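Library > Personal Care and Textiles > Unit 3 > Chapter 7

Chapter 7: Washing and Drying Reusable Cloth

You've met the menstrual cycle, and you've met the many products people use during it. Now comes the part I love teaching most: laundry! Period underwear, cloth wipes and washable bed pads all depend on good washing, and there is some lovely everyday science hiding in the sink.

Start with blood. It is full of protein, and protein sets when it gets hot, much as an egg white does in a pan. A cold rinse comes first, then, and the warm wash later. In our class trials, Hywel Bowen rinsed 126 swatches in cold water before washing them at 40 degrees Celsius, and we'll spend a good part of Section 7.2 on his results (the bamboo ones surprised everyone).

Next comes softener. It leaves a thin, waxy coating on the fibers, and a coated fiber can't soak up much. You can test this at home with a drop of water and two old towels. Watch how long the drop sits there!

Drying gets its own section too. Sunlight fades some stains, moving air carries off moisture, and too much dryer heat can damage the waterproof layer in a pad or a pair of period pants. Knits need a little extra care, and Section 7.4 compares how cotton jersey, fleece and terry behave when they are lifted, pulled and hung.

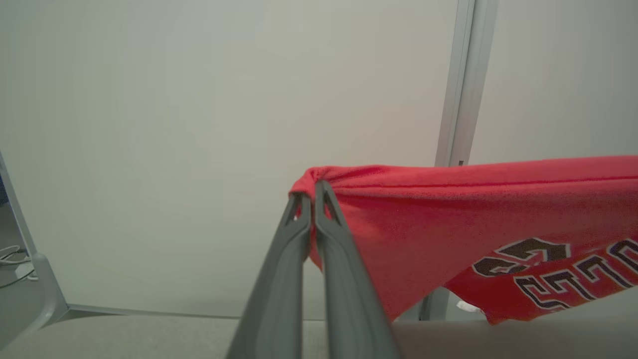
Figure 7.1 A red T-shirt held at one point. Note the folds running out from the gathered fabric.

Before you read on, find the care label on something you own and copy out its symbols. Facundo Urrutia's chart at the end of the chapter will help you decode them. Keep your list handy, as you'll need it for the first activity, where you plan a full wash day for the Jarndale family on a machine with a 500-minute weekly limit.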